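Flunano Training Suture, mixed box of 54
Item 1391
Sold by Coppens Teaching Supply
$126.00 per box, tax extra
In stock, ships from our own shelves

Not for use on people or animals. Training only.

We held off stocking training sutures for years. Most of what we were offered was the same few reels of thread with different cardboard around them, and the claims printed on the cardboard were hard to take seriously. "Surgeon-grade feel" was a favourite. So was "lifelike knot response", a phrase we have asked three suppliers to define without getting an answer.

The Flunano box is the one we ended up carrying. We think it's decent. We don't think it's everything the manufacturer's brochure says, and the notes further down go into where we part ways. 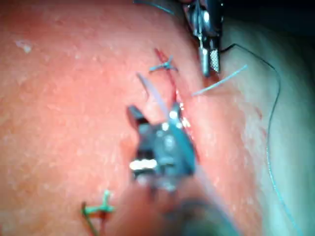
Reading time: 5 minutes

What's in the box

Three kinds of thread, 18 foil packs of each, all with the needle already attached:

Nylon, black, 3-0, 26 mm curved cutting needle
Polypropylene, blue, 4-0, 20 mm curved cutting needle
Braided polyester, green, 3-0, 26 mm curved taper needle

There's also a folded card with four basic stitches drawn on it. The drawings are fine. The captions have been translated at least once too often, and step three of the vertical mattress has the arrows going the wrong way. We've told Flunano. The current print run still has it.

No instruments, pad, scissors or sharps container are included. The photo on the lid of the box shows a needle holder, and we get a call now and then from someone who expected one. It isn't in there.

What the brochure says, and what we think

"Indistinguishable from clinical suture." No. The nylon is close, and most first-year students wouldn't pick the difference. The polypropylene has more memory than we'd like and comes out of the foil in a tight coil that wants to stay that way. Pull it gently between gloved fingers before you start and it behaves better. The braid is the best of the three and ties a good flat knot.

"Needles stay sharp through repeated use." This depends what you call repeated. Our tester, Gunnlaugur Brynjólfsdóttir, taught wound closure to nursing students for a long while and is rough on needles in the way students are. She got a full practice session out of most of the cutting needles and was annoyed by the second. The taper needles drag in firm pads from the first stitch. On foam they're pleasant. If your pads are the dense sort, you may want to skip the mixed box and order the nylon by itself.

"Eco-conscious packaging." It's foil and plastic inside a cardboard box. The cardboard can be recycled. We'd leave it at that.

"Recommended by educators." We asked which educators. We're still waiting.

"No expiry." The packs do carry a date, so somebody at the factory disagrees. For practice it hardly matters with nylon or polypropylene. The braid can go a bit stiff if it's been stored somewhere hot. Keep the box in a cupboard, away from windows and heaters.

Is it cheaper than using expired stock?

Obviously not, if someone is giving you expired stock. Plenty of programs run on donated out-of-date sutures and there's nothing wrong with that, provided the packs are kept well clear of anything clinical. The trouble is that you take what you're given. One term it's all fine monofilament, the next it's heavy silk on needles the size of a fish hook, and you can't write a lesson around it.

What you're paying for with item 1391 is knowing what will be in the drawer. Whether that's worth $126.00 a box is for you to work out. For one student practising at the kitchen table, we think it's a lot of thread, and a single-type pack from any of the cheaper makers would do. For a teaching lab we think the price is fair without being a bargain.
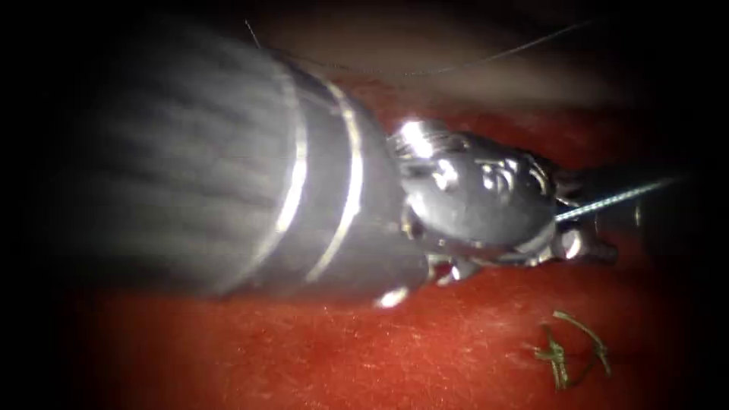 How it compares with the Pinach student kit

We sell both, so we've no great reason to push you either way. The Pinach kit costs less and comes with a zip case, which seems to be what sells it. Its thread is all nylon. The needles are softer and will bend if you grab them too close to the tip, and the foil is a nuisance to open with gloves on. On the other hand the instruction booklet is much better than Flunano's card, with proper photographs and sensible English.

If you're buying for yourself and have never held a needle holder, get the Pinach. If you're past that and want to feel how a braid differs from a monofilament, get this one.

Opening and disposal

Tear at the notch and take the needle with the needle holder, never with your fingers. Draw the thread out slowly in line with the pack. The packs aren't sterile, whatever the foil might suggest, and mustn't end up in a treatment room. We'd mark the box in thick pen the day it arrives.

Used needles go in a sharps container. A training needle will go through a kitchen bin liner and the person carrying it as easily as any other. Pharmacies in many areas will take a full container, but ask first.

Specifications

Packs per box: 54
Thread length: 75 cm
Needle: stainless steel, attached
Sterile: no
Box: printed cardboard, with dividers
Origin: see label on box

Delivery and returns

Orders leave our Plovbridge warehouse by ordinary parcel post. Unopened boxes can come back for a refund less the postage. We can't take back boxes with any foil packs missing, even one, and we do check.

The next shipment is due in February. Flunano has told us the price will hold. They told us that last year too, and it went up, so if you need several boxes for the new term we'd order from what's on the shelf.

Questions about bulk orders go to Balthasar Danzer on the trade desk. He can split a carton between campuses if you give him both addresses at the time of ordering. He can't change the contents of a mixed box, and single-type boxes are ordered in on request.

Page last checked 29th January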